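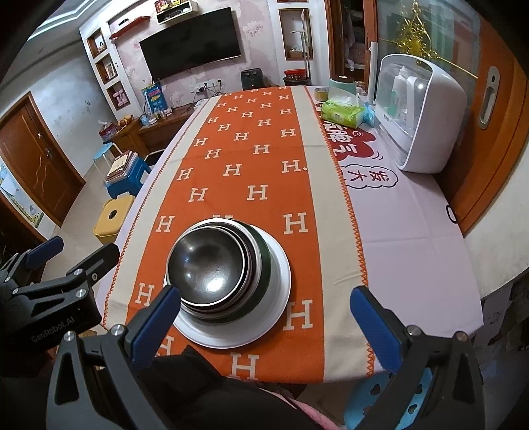

I've wanted to see how people teach robots to do chores ever since my sister-in-law sent me one of those videos of a machine folding a T-shirt (very slowly, and rather better than I do it). So when Rhonda Sandhu wrote to say that the Harneo project was having visitors over for an afternoon in March, I said yes before I'd looked at how long the drive was. It was long. I stopped twice, once for coffee and once because I'd missed the turn while thinking about the coffee.

I think I was expecting a lab, with a railing to stand behind. What we got was a family living room with floral wallpaper, stools tucked here and there, and a long dining table with dishes on it. We took our shoes off at the door and somebody's slippers were offered around, and I ended up in a pair two sizes too small, which I wore all afternoon out of politeness.

The work itself is done by a person. You hold a gripper in each hand, squeeze, and the two fingers close on whatever you've put between them, and the camera on the tool records it all from right down there by the fingers. Later on the recordings are used to train a robot that will, everyone hopes, pick up a bowl the same way. Rhonda said they had 1,267 recordings from tables alone when we visited, and that she'd stopped seeing bowls as something you eat out of.

She let us watch for a good while before anyone explained much, and I'm glad she did. I'd have said there was nothing to picking up a bowl! But a stack of them is a different matter. The rims sit so close together that you have to decide which one you're going for and come at it from the side, and if you're a little too deep you take the next one along with it. Maëlle Gill, who was running the session, went back to the same stack over and over and changed her approach a tiny bit every time, lower, then higher, then more from the left. I asked if that was to find the best way. She said no, they want all the ways, including the clumsy ones that get there in the end.

Then they moved on to single bowls that weren't sitting flat, and this was my favorite part of the day. 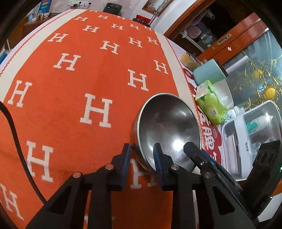 *A steel bowl on its side, with one blue pad inside the rim and the other against the outside.*

Shiny things are hard, Maëlle told us. A steel bowl is full of reflections, and a camera can have real trouble working out where the metal stops and the reflection of the lamp begins. She said it about three times in different words, as it's plainly the thing she worries over, and by the third time I'd started noticing glare on every spoon and doorknob in my own head.

I did get a turn. The grippers feel odd for the first minute or so, like eating with someone else's chopsticks, and my first bowl got away from me and rolled. By the fourth I was getting the hang of it and didn't want to hand them over to the gentleman behind me, who had been very patient. My forearms were sore the next morning.

There was tea afterward, and I asked Rhonda whether she'd want a robot in her own kitchen. She thought about it for so long that I'd started on a second cookie. For the washing up, she said, but she'd still want to put things away herself, so she'd know where they were.

They're hoping to have people over again once they've started on cupboards and drawers. I've put my name down, and I'm bringing my own slippers.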